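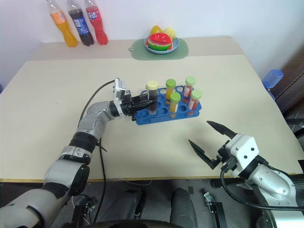

Both arms at the tube rack, soda bottles at the back.

Two-arm bench build, tube sorting – how do you route the camera cables?

ederm
1st August
Hello all. I build a two-arm table robot in our shared workshop in Ukent. The task is simple: take capped test tubes out of a blue plastic rack and put them back in the right hole. The arms work now and I can drive both grippers from one program, which I call Plellum. My problem is the black cable on the left arm. It starts at the small module on top of the gripper, makes a loop up over the arm and then goes down along the forearm, where I fixed it with a thin white tie. When the wrist turns far to the inside, the loop pulls and the module loses connection. I already changed the plug. Should I make the loop longer, or put the tie in another place?

Cyrill Sutter
A longer loop will catch on something sooner or later, I did this mistake on my Okafor arm. Move the tie closer to the elbow and leave the loop as it is. Then turn the wrist by hand through the complete range with the power off and look where the cable becomes tight.

tpichler
I don't agree with Cyrill. If the tie is far away, the cable can swing and the plug takes all the force. I would use two ties, one directly behind the wrist joint and one further down, with the slack between them. My cable has 400 mm between the ties, but my arm is bigger than yours, I think.
Another question: why the tubes with colored drinks? Water would be enough for testing the grip.

ederm
Thank you both. To Theresia: the colors are for the vision part. The program should know which tube is cola and which is orange only from the liquid, because most caps are the same green. With water I can't test this. Also cola is cheap and the bottles are anyway in the workshop.
I will try the two ties this evening.

florian_p
Sorry to go away from the cable, but I would worry more about the rack. It is light plastic and stands free on the table, or did I miss something? When the finger touches a neighbor tube, the whole rack turns and then all your hole positions are wrong. Put a strip of rubber under it.

ederm
Florian, you are right that it moves. I wanted to keep it free, so the program has to find the rack new every time. Last time in April I had it screwed on a board, and everything worked very nicely until Rosario moved the board.

rosario.s
I moved it 2 cm! And I said sorry.

florian_p
Then at least find the rack again after each tube and not only at the start. It costs you a little time but you save the crashes.

ederm
Okay, this I can do. Now the result with two ties. I did 60 picks with the left arm and the module stayed connected in all of them. So Theresia's way works for me, at least with this arm. The right arm has still the old routing with the cable hanging down, because I had no more ties of the good size.

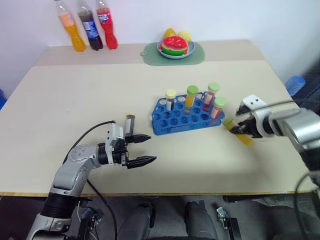
What I don't like yet is the speed of the right arm after it has closed on a tube. I had it on 400 in the settings and the tube was swinging in the fingers. With 200 it is calmer, but the run becomes very long. The caps hold, so I have no drink on the table, but I would like to find something in the middle.

Cyrill Sutter
Good that it works, but 60 picks is not much for a cable. Write again when it has run for a month.
For the swinging: grip lower on the tube, under the cap. If you hold it at the cap, the weight hangs below and it must swing, also at slow speed.

tpichler
Here I agree with Cyrill, for once. And change the acceleration before you change the speed. In my Sovover controller these are separate values, perhaps in yours too.

ederm
They are separate, but I never touched the acceleration. I will test this first with the speed at 400 and then try the lower grip. For the lower grip I must check if the fingers still come between the tubes in the rack, the holes are quite near to each other.

rosario.s
You could leave one row free. And please put the ties on the shopping list, I also need some.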